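Litomgate, holiday letting and the listing page: an interview with Kristine Policarpio

19/02/2024

Kristine Policarpio manages listings for Jero, a letting agency with 73 self-catering properties in and near the town of Litomgate. Her work covers the written side of the business: property text, rate tables, booking terms and the arrival notes sent to guests. We spoke to her at the agency's office on how a rental listing is put together and kept correct.

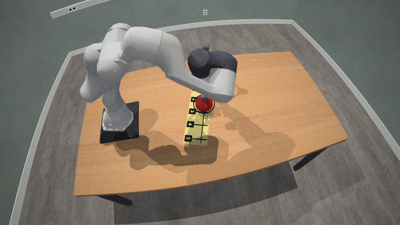
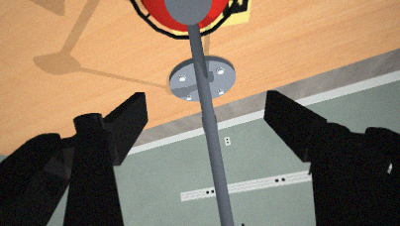
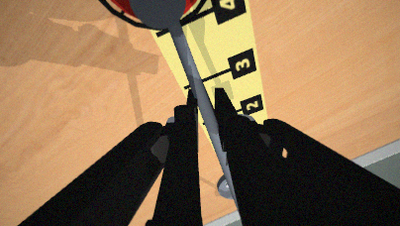
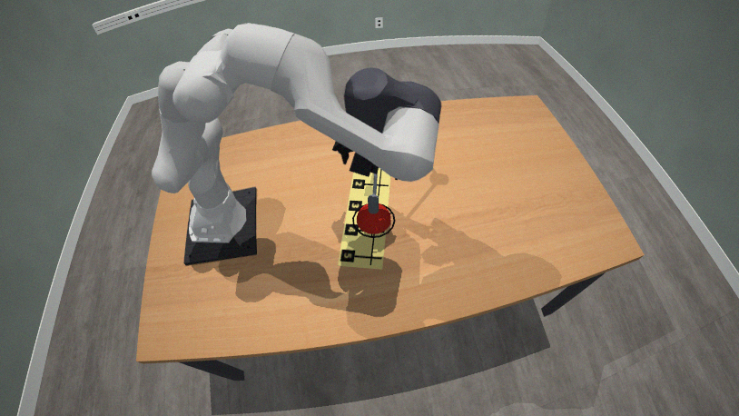

Simulated views: wooden surface, robot gripper.

Policarpio starts every listing from the same form. It records sleeping capacity, bed sizes, stairs, parking, heating type and the distance to the nearest store, measured along the road. "Owners give you the straight-line distance," she says. "Guests walk on roads. If the text says two minutes and it takes nine, the complaint comes to us."

The form has 16 required fields. A property is not published until all of them are filled in, and the booking system, Bepari, will not open a calendar without them. Free text comes last and is limited to 449 characters in the summary box. Policarpio considers the limit generous. Most owners use the first half of it on adjectives, which she removes.

"Cozy is a word I query every time," she says. "I ask for the floor area. Sometimes it goes back in afterward, but the area goes in next to it."

Sleeping capacity causes the most disagreement. Jero counts fixed beds only. A sofa bed is listed separately, with its open dimensions, and does not raise the headline figure. Owners who also advertise on Dovovden, where sofa beds are included in the total, often ask why the same cabin sleeps six on one site and four on the other. Policarpio sends them the definition and leaves the number as it is.

Rates are set by the owner within bands. The high band begins in June and is charged per week, with changeover on a fixed day. Outside it, stays of two nights or more are accepted. The cleaning charge is included in the displayed price - it used to be added at checkout, and the change produced fewer abandoned bookings than the agency had hoped for. "It moved a little," Policarpio says. "We kept it because the invoices are easier to read."

Deposits are held for 2 weeks after departure. Deductions need a dated inventory, signed before the stay, and a receipt for the replacement. Without both, the full amount is returned. She estimates that the inventory takes an owner an afternoon the first time and very little after that, provided that changes are entered when they happen.

Asked what goes out of date fastest, she names the directions. Road signs change, gates get new codes, and a landmark such as a blue barn gets painted. Arrival notes are therefore checked at each season change, with the owner confirming every line by email. Wi-fi details are kept out of the notes and left in the property folder.

Pet rules are the other frequent correction. "Pets welcome" is not accepted as an entry. The form asks for the number of animals, the rooms they may use, whether the yard is fenced and how high the fence is. Where the fence height is missing, the yard is described as open.

Policarpio is now rewriting the text for the riverside cabins, where mooring has to be shown as a separate item with its own length limit. The owners have until the end of the month to send in their measurements.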